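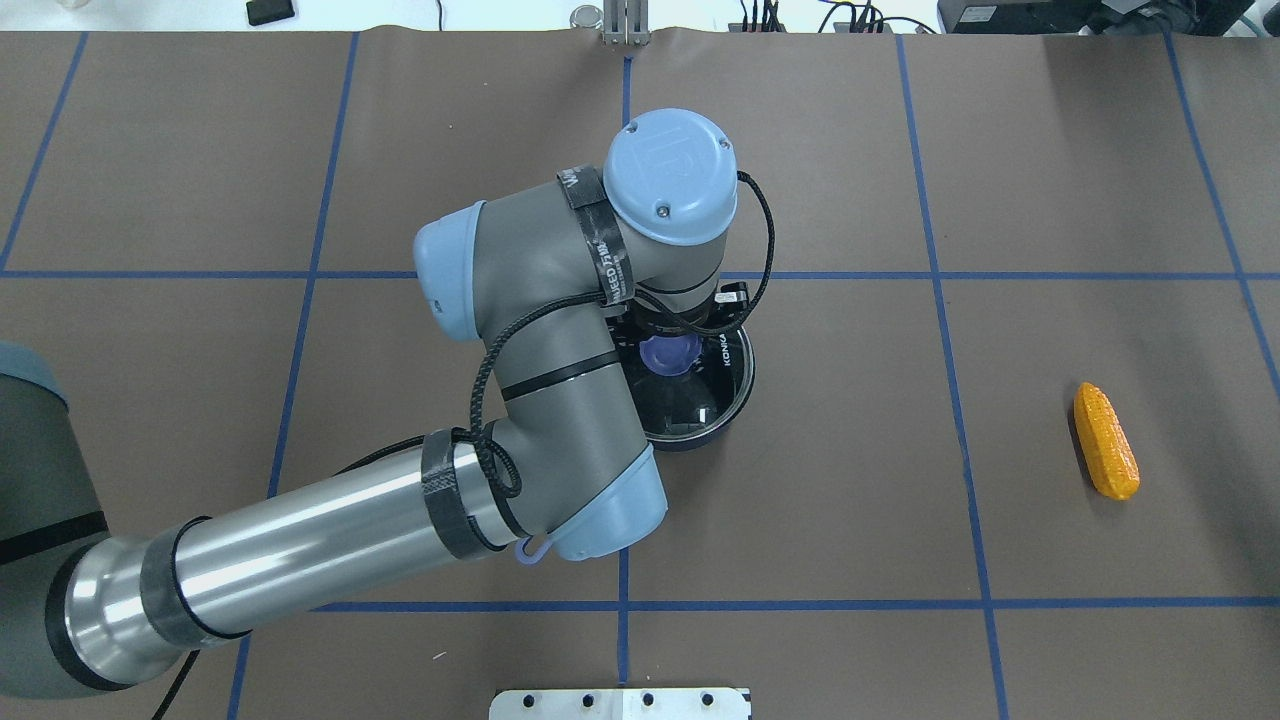

# Renting a bench at Rikov: common questions

**Who can rent a bench?**
Anyone 19 or older who has done the safety evening. Britta Seidel runs it, and it takes 90 minutes. If you've used a shared workshop before, you still have to take it.

**What does it cost?**
$20 a day, paid when you book. A long-term bench is billed monthly and comes with one locker.

**Can I leave my project out overnight?**
On a long-term bench, yes. Day renters clear the bench by closing time and can use the shelves by the back door. Put your name on everything. Unmarked items go in the bin under the stairs and are thrown out at the end of the month.

**Are tools included?**
Hand tools, clamps and vises are. Drill bits, blades and sandpaper are not — bring your own or buy them at the desk.

**Can I paint or use solvents?**
Water-based paint is fine at the bench. Anything with a strong smell goes in the spray room, which is booked separately. Ask Rok Atanasov for the key.

**Can I bring a helper?**
One person, and they may not use the power tools unless they have done the safety evening too.

**How do I cancel?**
Email the desk before noon the day before and you get your money back. After that we keep the fee, but you can pass the booking to another member.

**Are you open over the holidays?**
We close for the last two weeks of December. Long-term renters don't pay for those weeks, and lockers stay locked until we reopen.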